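Serero cell, second quarter: what changed on the bench

12 Mar 2021

The kitting bench has been running with two arms for a full quarter now, so I have enough logged shifts to write something down. The earlier post covered the selection process. The subject of this one is the work, and who does which part of it.

Before the change, kitting at Dultmont was a two-person job. One person placed parts in trays, the other checked the tray against the pick list and signed it. The rate was 200 trays a shift when the list was stable and a good deal less when it was not. The sign-off took longer than the placing. Most of our errors came from list revisions that reached the bench late.

The arms do the placing. The people keep the list, the checks and everything that happens when a position is off. Positions are referenced to printed square markers, on the blocks, on a board on the table and on the arm hardware. If a marker is smudged, or its label has gone on crooked, we re-measure the offset before the next batch. Bernd Hellwig wrote the procedure, and it fits on one page.

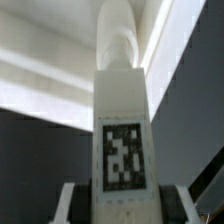 Re-measuring is now the most frequent manual task on the bench. It did not exist before. We logged 348 offset checks in the quarter, most of them after cleaning or after someone had swapped a fingertip. A check is four minutes if the lighting is even. Glare from a bright ceiling adds a repeat or two, and we have asked for diffusers.

Changes to the jobs

Vratislav Hrnčiar used to place parts full time. He now owns the calibration log and trains the late shift. His grade went up in the last review, though it took two meetings to get a job title that payroll would accept. Bernd kept the sign-off and gained the fault queue. He says he walks less and reads more, and he does not consider the second part an improvement.

No one was let go. One position was left open when a colleague moved to Dulteck, and I do not expect it to be filled. I would sooner write that here than have people work it out from the roster.

The other change is pace. With manual placing, a person could slow down for ten minutes and catch up later. The arms hold a fixed cycle, so the slack has moved to the checking side and tends to arrive all at once. We now rotate the checker every two hours. Complaints about this dropped after the first month, but they have not stopped.

Throughput was 3128 trays for the trial batch, with the reject rate slightly under the manual figure. I would not read much into that until the list has been through a major revision.
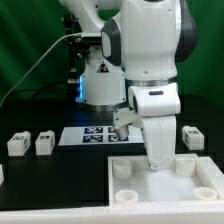 Open items

Cup trays: seating depth still varies between tray lots. Dimitriou is sending new samples.

Stop procedure: the wording on the card differs from the wording in the training sheet. Bernd is correcting the card.

Late shift: two more people need calibration training before July. Until then Vratislav covers by phone, and those hours are to be booked as on-call.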